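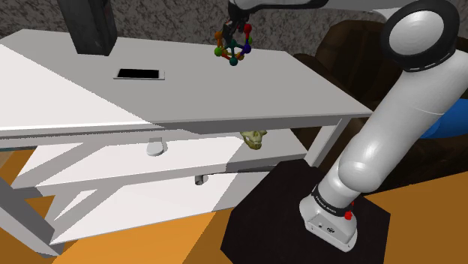

A robot arm holds a molecule model over a table in a simulated room. A phone lies on the tabletop and a skull model sits on the shelf below.

Can a robot tidy your room yet?

By Benjamín Gallardo
26/09/2019

Print this page
E-mail this page

Tidying a table is a chore most people can do by the age of eight. You see a toy, pick it up, carry it to the right place and put it down. A robot has to do the same four jobs, and each one is a separate problem for the people who write its programs.

The first job is seeing. A camera gives the robot a grid of colored dots. A program must decide which dots belong to the toy and which belong to the table. It must also work out how far away the toy is. Shiny things, clear things and things partly hidden behind other things are the hardest.

The second job is gripping. A box has flat sides, so it is fairly easy to hold. A model made of balls and rods has gaps in it, and the balls are round. If the gripper closes on a ball in the wrong spot, the ball can slide out. If it squeezes too hard, a rod may bend. Your fingers feel a slip and tighten up before you have thought about it. Many grippers have no sense of touch at all.

The third job is moving. An arm has several joints, and they all have to turn together. The program plans a path for the whole arm, including the elbow. It also has to allow for the thing being carried. A toy that hangs down below the gripper can knock something over even when the gripper itself passes safely above.

The fourth job is letting go. The toy should be close to the table and nearly still when the gripper opens. Opening too high means a drop. Going too low means pushing the toy into the table.

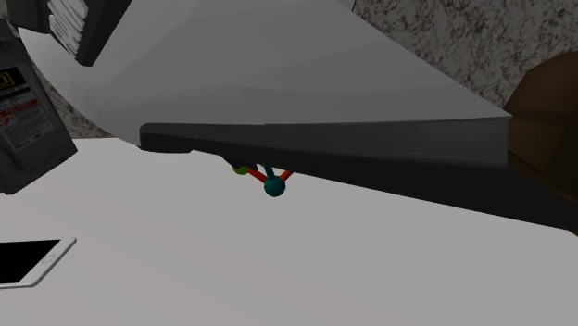 Wycliffe Nyaga says the letting go is what he would watch for first, as a robot that can pick up a cup but drops it an inch too soon is no use in a kitchen.

Why practice in a simulation?

A simulation is a world inside a computer, a bit like a video game. It has rules for weight, bumping and sliding. A robot program can try the same move again and again there, and a mistake breaks nothing. The room can be put back the way it was in an instant.

Suppose a program practices one pickup 52 times and drops the toy on 28 of them. That leaves 24 good tries. A person would not hire a helper like that, but the programmers can look at each drop, change one thing and run the test again.

Simulations have limits. Real tables wobble and real toys get sticky. A program that works well on the screen may do worse with a real arm, so it has to be tested again in a real room.

So, can machines do chores?

Some of them, in part. Robot vacuums clean floors in many homes. Factory arms move parts all day, and in most cases the parts arrive in the same place every time. A home is different. The phone is on the table today and under a cushion tomorrow.

A robot that could walk into any bedroom and clear it up is still a research project. For now, the toys on your floor are your job.

Words to know

Gripper: the part at the end of a robot arm that holds things.
Joint: a place where an arm can bend or turn.
Simulation: a computer copy of a place, with rules for how things move.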